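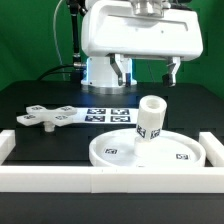

Clamex is looking for a sound effects editor, on a fixed contract, to finish the mechanical part of its Flunwood library for game developers. The library holds 956 source recordings, all mono, already cleaned of hum and handling noise. They now have to be cut, layered and named so that a developer can drop them into an engine without further editing. Each object in the library is treated as a set of states. A gripper with its two metal fingers spread wide, for instance, needs an open idle that loops, a closing movement, a contact sound and a release, and these must join without a click in any order the game calls for them. The contract runs until the end of December and can be worked from home or from our rooms in Adthorpe.

## The work

- Edit source recordings into single hits, loops and tails. Loops must be free of audible seams at normal and half speed.
- Build variations for each state. Five is the minimum for anything a player will hear often, such as footsteps on metal, switches and latches.
- Match loudness within a set, leaving the balance between sets to the lead.
- Name files to the Clamex scheme and fill in the metadata sheet: material, action, intensity, perspective, tail length.
- Test each finished set in a plain engine project with random playback switched on, and log any repeats that stand out.

Surface sounds (scrapes, taps, rolls) are edited separately from movement sounds. Hollow and curved objects are the harder half of these, as the tone shifts a good deal with the point of contact, and the variations have to stay close enough in pitch to pass as one object.

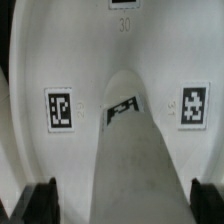 *White plastic, curved inner wall, with square marker tags.*

## What we need from you

You should have edited sound effects for at least one released game or one published library. Working knowledge of a multitrack editor and of batch processing is required. We do not mind which editor you use, provided it exports 24-bit WAV and keeps loop points in the file. Some scripting helps with renaming. Music composition is not part of the job, and a showreel made up mainly of music will not be assessed.

You need headphones you know well, and a pair of monitors for final checks. Clamex supplies plug-in licences for the length of the contract and takes them back at the end of it.
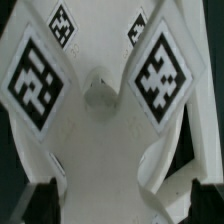 Rhydian Probert asked, when the draft of this notice went round, whether editors would be allowed to pitch-shift a recording to make up the number of variations. A small shift is allowed on top of a real variation. It does not count as a variation by itself, and sets padded in this way are sent back.

## Pay and rights

The work is paid by the finished set, with one round of corrections included in the rate. Further rounds are paid by the hour if the change comes from us. Invoices are settled within 10 working days. All edits are assigned to Clamex on payment. Editors are credited by name in the library's read-me file and may use finished sets in a showreel once Flunwood is on sale.

Branwen Rosser leads the library and signs off each set. Landeg handles the engine testing after sign-off and may send queries to you directly.

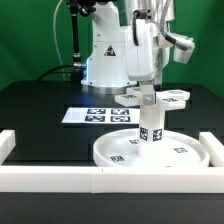
## How to apply

Send the following to Eluned James at the Clamex office in Adthorpe:

1. A short letter stating your usual editor, your weekly hours and the earliest day you could start.
2. A showreel of sound effects, no longer than 2 minutes, with a list saying which parts you edited yourself.
3. One sample set, delivered as separate files with your own naming. Any mechanical object will do.

Applications close on 3rd July. Those on the shortlist will be given a paid test using recordings from the library, to be returned within five days. Solange Marchand will answer technical questions about file formats and the metadata sheet before the closing date. Questions about pay go to Eluned.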